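Print this page | E-mail this to a friend

Vinegar, bicarb and other things I no longer believe
by Mahsa Mahmoudi

My mother had a drawer full of cuttings from magazines, every one of them promising that a thing in your cupboard would do the job of a thing in the shop. I inherited the drawer. Last winter I started trying the tips properly, on my own kitchen in the house at Predham, and I kept notes. Most of what follows is bad news.

Bicarbonate of soda and vinegar down the sink

It fizzes. That's the whole show. Mix an acid with an alkali and what you have left is slightly salty water, and you've used up two perfectly good cleaners to get it. My sink drained at the same miserable pace afterwards. What worked was putting a bucket underneath, undoing the trap and pulling out a grey plug of fat and rice. Ten minutes, and a smell I won't describe. If you can't face the trap, try a plunger first, with a wet cloth held hard over the overflow hole.

Bread for greasy marks on painted walls

The cutting says to rub the wall with a slice of stale white loaf. I tried it beside the cooker and got crumbs on the worktop and a mark exactly as dark as before. Warm water with a squirt of washing-up liquid took it off in one pass. Use a soft cloth, wring it well, and wipe again with plain water or you'll leave a tide line that shows up every evening when the light comes in low. Dark matt paint is the worst for this. It also goes shiny if you scrub, and no tip in the drawer will bring it back.

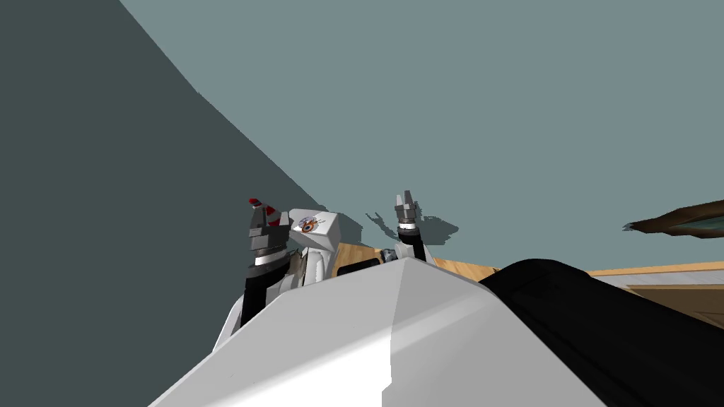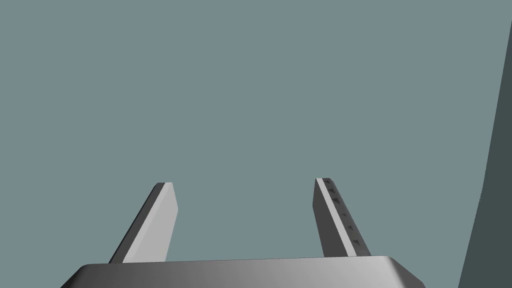
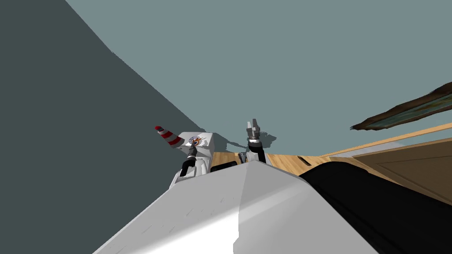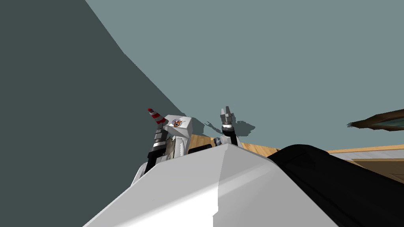 I will allow that bread may do something for dry dust on old wallpaper. I haven't any old wallpaper, so I can't tell you.

An onion in the room to take away the smell of paint

Half an onion on a saucer overnight. By seven in the morning the room smelt of paint and onion. Open two windows on opposite sides of the house and leave the doors between them propped. My neighbour Joseph swears by the onion and says I used the wrong sort. There is always a wrong sort, I've noticed, whenever one of these fails.

Lemon on limescale

This one I grudgingly pass. Half a lemon pushed on to the end of the tap and left for an hour did soften the crust, and an old toothbrush got the rest. Bottled juice is just as good and you don't have to balance anything. Don't do it on plated brass or anywhere near marble. Don't bother at all with the "lemon peel in the kettle" version, which took three goes and left me with a kettle that needed citric acid from the hardware shop anyway. A small bag of that is cheap and lasts me most of a year.

Foil behind the radiator

Kitchen foil, shiny side out, is supposed to knock pounds off the heating. Perhaps, on an outside wall with no insulation in it. Mine has insulation, and I couldn't feel or measure any difference. What I do know is that the foil came down behind the radiator in the Killar flat where I used to live, and it rattled every time the door shut. Bleed the radiator and move the sofa away from it before you spend an afternoon with sticky tape.

Salt on a red wine spill

Salt soaks up a bit of liquid. So does a clean tea towel, and you don't then have to hoover grit out of the carpet. Blot, add a little cold water, blot again, keep going long after you're bored. I tested both on an offcut and the tea towel side was paler.

Toothpaste in nail holes

Please don't. It shrinks, it yellows, and paint sits on it badly. A small tub of ready-mixed filler costs very little. Press it in slightly proud, leave it until it's dry right through, then sand it flush. The landlord's agent will spot toothpaste from the doorway. Ask my cousin, who lost £217 of her deposit over a bedroom wall and a tube of mint gel.

Rice in the salt cellar

Fine. It works well enough in a damp kitchen, though you do get the odd grain on your egg.

I still have the bottom layer of the drawer to get through, including one about polishing shoes with a banana skin. I'm not hopeful. I'll try it in July, when I can do it on the back step.

Print this page | E-mail this to a friend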